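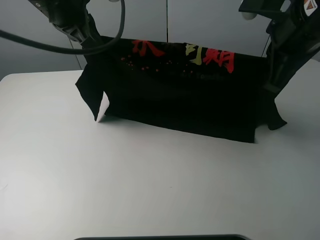 What is the easiest way to get a crumpled T-shirt flat before you fold it?

Pick it up by two points near the same edge, pull those points apart until the cloth between them is taut, then lower it so the hanging side touches down first and lay the rest after it. Smooth once with your hand and fold.

Jul 24, 2025
737 shares
30 comments

I got that from a paper on robot laundry, if you can believe it. My neighbor Noelia Aranda teaches at the technical college in Drondberg and she forwarded me a write-up from the Hlongwane lab with the subject line "you will like this." I did like it! I read it standing up in the kitchen with a basket of unfolded shirts next to me and then I went and tried the whole thing on the basket.

The group (the authors are Johannes Mokgethi and Pin-yu Wei, plus a few more I've lost the page for) wanted two robot arms to take a shirt from a heap to flat on a table. They compared different ways of doing the flattening. One way kept the shirt on the table the whole time and tugged at the corners, one after another. The other way picked the shirt up, stretched it in the air between two grippers, and set it down again. The lifting way left the shirt flat enough to fold 80 percent of the time, and the tugging way came in well behind it. I had been a tugger my entire life.

They call it "stretch and place," and most of what follows is that method with hands swapped in for grippers, plus things I already did and am fond of.

Finding your two points

The robot doesn't look for the shoulders first. That surprised me, I thought shoulders were the whole game. It grabs any bit of edge it can find, lifts, and then the second arm goes for another bit of the same edge. If the shirt comes up bunched over on itself it goes back down and gets another try, up to four tries per shirt.

For you and me, that means stop digging in the pile for the collar. Grab an edge. Any hem will do, and so will the bottom of the side seam. Slide your other hand along from there until you hit a corner or a sleeve and hold on. My mother-in-law runs her thumb and finger along the hem like she's checking it for pins and she gets there faster than I do.

Pulling

Pull gently, then a little more. The paper has a section on how hard to pull that I only half followed, but the gist is that a slack edge sags in the middle and drops onto the table in a wave, and too hard a pull makes the cloth pop out of the grip. You want the top edge straight and no more. Old cotton tees that have gone thin at the neck should be held a bit lower down, on the body of the shirt. I have ruined a collar or two by hanging on to it.

Don't shake. Well — shake if it's just out of the washer and still in a rope, sure. Once it's dry a shake mostly flips the sleeves to the inside and then you're fishing for them.

Setting it down

This was the useful bit for me. Let the bottom edge touch the table first, then move both hands toward yourself as you lower, so the cloth gets laid out like you're spreading a bedsheet. I used to drop the shirt straight down, and of course it puddled. Moving your hands while you lower takes no longer and you skip most of the smoothing.

Leave room on the table. My counter is narrow and the sleeves go over the side and drag the rest along with them, so I do this on the ironing board cover laid out on the bed now. Bheki Ntuli, who comments here a lot, uses the lid of his chest freezer and swears by it.

Dark shirts

The write-up says black and navy were harder for the robot, since the cameras have trouble picking out a dark fold lying on dark cloth. I have precisely this problem at night! A lamp set low and off to one side helps, because the creases throw shadows. Overhead light is the worst for it. I also fold the black stuff first, while there's still daylight in the room, and leave socks for the evening.

Shirts with a print

Thick prints stick to themselves when they're warm. Turn them inside out before washing and let them cool before you stack them. When you fold, try to keep the crease off the print, so bring the sides in behind it and fold the bottom up in back. If a print is already stuck, peel it slowly from one end. Don't yank it.

What I wouldn't copy

The robot is slow. It puts the shirt down, has a think, picks it up again. Also it doesn't do buttons, and they only tested short sleeves, so I can't tell you anything scientific about dress shirts. For those I still button the top and the third one down and lay it on its face.

I tried the same trick on fitted sheets and it was a mess. Two points aren't enough, the elastic pulls everything back into a ball. If anyone has a paper on that, send it along.

Pillowcases and dish towels, on the other hand, go beautifully. Pinch two corners on the short side, stretch, lower, fold in thirds.

A couple of you asked after the October post whether I still use the plastic Wela folding board. It's on top of the wardrobe. It was fine, but you have to get the shirt flat on the thing before it does you any good, and that was always the part I was bad at. Efren Manalastas over in Udport has one he cut down for kids' sizes and he says it's better small. Put the shirt on it face down and get the collar level with the top of the board before you flip the sides.

Next time, getting the lint out of the hinge on the dryer door.

4 people saved this page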